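**Brarkis** is a small robot arm with a camera at its wrist, built in a shared workshop in Tedport. It was made for handling cloth at home: picking up clothes, pulling them flat and, in later versions, folding them. The plans are free to copy, and several other arms of the same type were built from them in private garages and spare rooms.

## History

The work started in February, when members of the Tedport workshop wanted to repair an older arm called Casado. The base of Casado was kept, but its motors were too weak to lift a wet towel and they were replaced one after another. By the end of the repair only the base plate and the power supply remained from the old machine, and the builders gave it a new name. The first full parts list is dated 9/25/20.

## Construction

The arm stands on a heavy plate which is held to the table with 4 bolts. Most of the links are printed in plastic. The shoulder link is cut from aluminum, as the printed one was bending under load. The gripper has 2 fingers with rubber tips, and the tips must be changed when they become smooth. The cost of the parts was over 30 percent lower than for Casado, mainly due to cheaper motors.

The control program, Dromach, runs on an ordinary laptop. It reads the wrist camera and the position of each joint, and it sends new commands to the motors. The user can also move the arm by hand and let the program record the path.

## Work with cloth

Cloth is difficult for a small arm because its shape changes with every touch. When the wrist comes close to a garment, the camera has mostly folds and shadow to work with, and a hem or a seam is often the best mark for choosing where to grip. 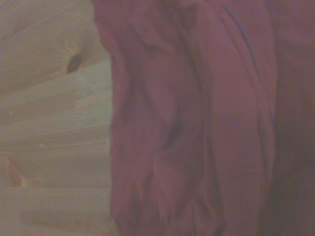

A comment on the project page argues that the wrist camera alone is the wrong choice for dark clothes, and that a second camera over the table would find the edge of a sweater much sooner. The builders answered that a fixed camera needs a stand and a new calibration each time the table is moved. Version 9 of Dromach accepts a second camera, but the plans do not include one.

## Known problems

- The cable at the wrist can catch on buttons and zippers.
- In weak light, the program may take a deep crease for the border of the cloth.
- The elbow motor gets hot during long recordings and needs a pause.

## See also

- Casado (robot arm)
- Dromach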